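Shelf list

A shelf list is a record of the holdings of a library arranged in the order in which the items stand on the shelves. It is distinguished from the catalog proper, which is arranged for the benefit of people looking for a book, and from the accession register, which is arranged for the benefit of people wondering when the book was bought and how much was paid for it. The shelf list answers a narrower question: what ought to be standing between this volume and that one. The answer and the shelf have been known to disagree.

Form

In its classic form the shelf list is a file of cards, one for each title, kept in a cabinet in the staff area. Each card carries the call number, a shortened author and title, the date of publication, and a line for every copy and volume owned. Subject headings and added entries are usually left off, or typed only on the back. A reader who finds the cabinet and takes it for the catalog will learn a good deal about the order of the collection and very little about how to find anything in it by author.

Older shelf lists were often kept on loose sheets, one sheet to a class number. Sheets take up less room and are harder to drop on the floor. They are also harder to insert things into, and a sheet for a popular class tends to fill with marginal additions until it has to be recopied, a job traditionally given to the newest member of staff. Bound shelf lists exist as well, mostly in libraries that did not expect to buy many more books.

Computer systems replaced the card shelf list in most libraries without quite abolishing the idea. A browse index by call number is a shelf list in all but name, and many systems will print one on request for use in the stacks. Some libraries kept the cards anyway, on the grounds that the handwritten notes had never been transferred. Others kept them because the cabinet was heavy.

Uses

The main use of a shelf list is the inventory, also called shelf reading or stock check. Two people work together, one reading from the list and the other from the spines. Missing items are marked with a clip or a colored flag and searched for again after an interval. Practice varies on how many searches are needed before a book is declared lost; three is common, and optimism accounts for the rest.

The list is also used in assigning call numbers. A cataloger with a new book on beekeeping consults the shelf list to see what numbers have been given to the other books on beekeeping, and chooses one that will put the newcomer in the right place without colliding with its neighbors. Where earlier catalogers disagreed about beekeeping, the shelf list preserves both sides of the argument.

A third use is measurement. Before electronic records, the size of a collection in a given subject was often estimated by pressing the cards together and applying a ruler. The method requires an agreed number of cards to the inch and an agreed degree of pressing. It was more respectable than it sounds, and appears in a good many surveys whose authors did not dwell on it.

The Fotcombe arrangement

The Fotcombe arrangement is a variant in which the shelf list is divided by physical bay, so that each section of the file corresponds to one section of shelving. It takes its name from the Fotcombe Subscription Library, which had 68 bays and a drawer for each. Its advantage is speed: an inventory can be done one bay at a time and abandoned at any point with the remainder of the file undisturbed. Its weakness is that books move. When the Fotcombe collection was shifted to make room for a run of county directories, every drawer had to be redone, and for one winter the library possessed an exact description of where its books had been.

The neighboring library at Clunby adopted a compromise, with dividers that could be moved among the cards as the shelves were rearranged. The dividers were moved in November each year. The books were moved whenever somebody needed the space. 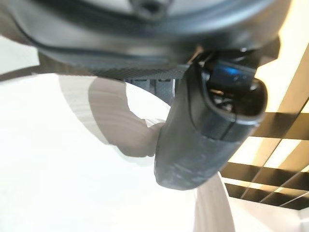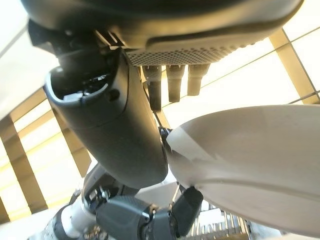
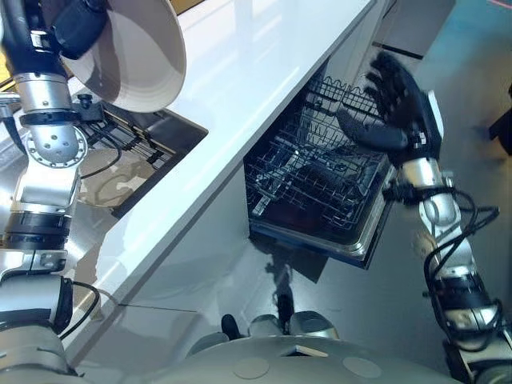
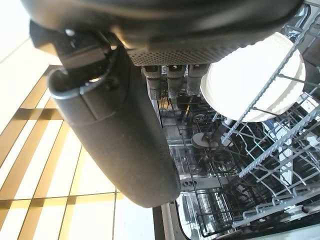 Arrangement within a class number is the part of shelf listing that produces the most correspondence. Most libraries subarrange by author, using a book number made up of a letter and some figures; a few subarrange by date, and at least one used the order of purchase. Items that are not books make matters worse. The Santoso rules, drawn up for a library that lent household goods alongside its cookbooks, require the shelf list to name the object plainly and give its class before any detail. A white plate like the one being held by its rim over by the sink would be entered as "Plate, white," with size and maker, if known, on the second line. The rules are silent on what to do with a set from which one plate has been borrowed, and local practice is to treat the remainder as an incomplete serial.

Limits and criticism

Critics of the shelf list have pointed out that it duplicates information held elsewhere and must be corrected every time the catalog is. Defenders reply that this is what makes it useful, as two records that disagree are evidence of a mistake in one of them. Neither party has proposed a quick way of finding out which.

In a comparison made at the Vilasari reading room, 200 entries were drawn from a file of 1,000 and checked against the shelves. Twelve of the books could not be found. Nine of these turned up on the returns cart, where they had been throughout, and two were at the bindery. The last was the manual on taking inventory.

See also: accession register; book number; call number; dummy (shelving); union list; weeding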